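Careers > Open Calls > Bathroom Storage and Surface Care

Call for participants: vanity and countertop tidying study
Reference 264
Posted 31 August 2018

Sukach is looking for adults to take part in a paid study on how people arrange and put away small items on a bathroom vanity. The results will be used to set shelf heights, drawer depths and divider spacing for the Vergate cabinet line. Sessions are held at our test apartment in Detville.

What the work involves

Each participant attends two sessions of up to 3 hours. In the first session you will sort a set of toiletries on a countertop, put them into the cabinet below, and take them out again in an order given on a printed card. The items include jars, pump bottles, dropper bottles, loose caps and sealed pouches. Some are easy to stand upright and some are not.

In the second session the same items are used, but the cabinet interior will be different. You will be asked to work at your usual pace. Speed is not scored. After each round you fill in a one-page form on reach, grip and visibility, and mark on a plan of the counter where you would prefer to keep each item at home.

The counter must be cleared and wiped between rounds. Participants do this themselves, as the wiping pattern is part of the study — please do not skip the area behind the faucet.

Requirements

- Age 18 or over.
- Able to stand for 40 minutes at a time, with breaks.
- Able to bend or kneel to reach a base cabinet.
- Comfortable reading small print on product labels, with glasses if needed.
- No known skin reaction to common soaps or lotions. Containers stay closed, but residue on the outside is possible.
- Not employed in cabinet design or retail display in the past year.

Left-handed applicants are encouraged to apply. The March round had too few of them to report separately.

Setting

The vanity has a white countertop, a gray cabinet body and a two-handle faucet mounted near the back edge. Items are set out at mixed depths, so that some are within easy reach and others stand partly in front of one another.

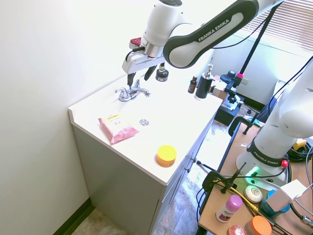
Vanity countertop with jar, pouch, dropper bottle and pump bottle set out.

Payment and expenses

Participants receive a flat fee of $264 on completion of both sessions. Parking is free. Travel by bus or train is refunded on presentation of a ticket. Those who complete only the first session are paid half.

How to apply

Send a short note with your height, dominant hand and available mornings or afternoons to the Sukach study desk, quoting the reference number at the top of this page. Do not send a résumé. Applicants selected for the study will receive a consent form and a map. Please wear flat shoes and leave rings and bracelets at home — metal marks the countertop.

Related calls
Kröger: Drawer Insert Assembler, part time
Sukach: Kitchen Sink Area Study, second round
Vergate: Showroom Fitter, Detville
Kröger: Packaging Line Inspector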